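Knitwear Sorting, Blue Shelf
Posted 2025-09-26 by Roswitha Kofler

The Wimo clothing exchange opens again in February, and the knitwear is the slowest part to get ready. Everything is looked over on the table before it gets a tag and a shelf. We sort by color first and by size second. The blues came to 152 pieces this season, out of 400 in the knit bins. A few of them are shown on this page.

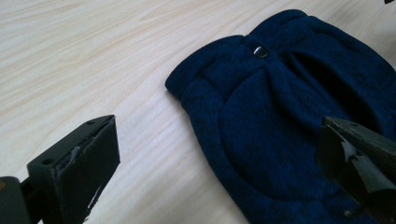
Blue knits on the sorting table.
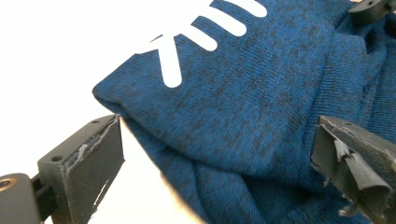
Tags go on after the fasteners have been checked. Every snap is opened and closed 3 times, and anything that sticks goes into the mending box with a slip saying what is wrong. On dark knits like the navy one in the first picture, a small metal snap can sit down among the folds, so feel for it before you decide a piece has none. Prints are checked with a fingertip for cracking. The white bars on the heathered blue knit are the kind of print we mean. Printed pieces are folded with the print facing up so people can find them without pulling the whole stack apart.

Sizes go on the tag in pencil. If the label has been cut out, measure across the chest and use the chart taped inside the Jorkum cabinet. Hats and other small items do not need a size.

Finished stacks go on the Bredamora shelves, no more than a forearm high. The grays and greens are next, and their pictures will go on a separate page. Mending slips can be left in the tray by the door.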